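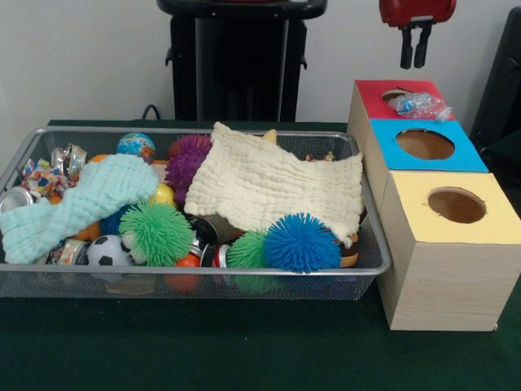
Table with mixed objects in a wire-mesh basket and cardboard boxes with round holes.

Graduate Studies Council
Minutes, March meeting
Vurthorpe campus, Room 179, 2:00 p.m.

Present: Tatiana Ševčík (chair), Radek Šťastný, Nanami Mizuno, Danica Šimko
Excused: Danica Vávra

1. Minutes of the February meeting
Approved with one correction: in item 4, "thesis fee" should read "binding fee."

2. Thesis embargo requests
Mizuno reported 18 open requests. Under current policy, an embargo lapses after one year unless the advisor renews it in writing. Šťastný asked whether renewal could be handled in Teltero. Mizuno will check whether the form can carry a second signature field.
Moved (Šimko), seconded (Šťastný): to extend the initial embargo period to two years. Carried, 3-1.

3. Conference travel grants
The per-student cap stays at $1160. Šimko noted a balance of $2288 in the spring account. Applications for summer travel will be taken until the balance is spent. Receipts must be filed within 30 days of return; late claims go to the chair.

4. Qualifying exam scheduling
Vávra's written proposal to move the second attempt from August to May was read. Discussion of conflicts with lab rotations. Tabled until Vávra can attend.

5. Other business
Department codes on the candidacy form are out of date. Šťastný to send corrections to the registrar.

Adjourned 3:10 p.m.
Recorded by N. Mizuno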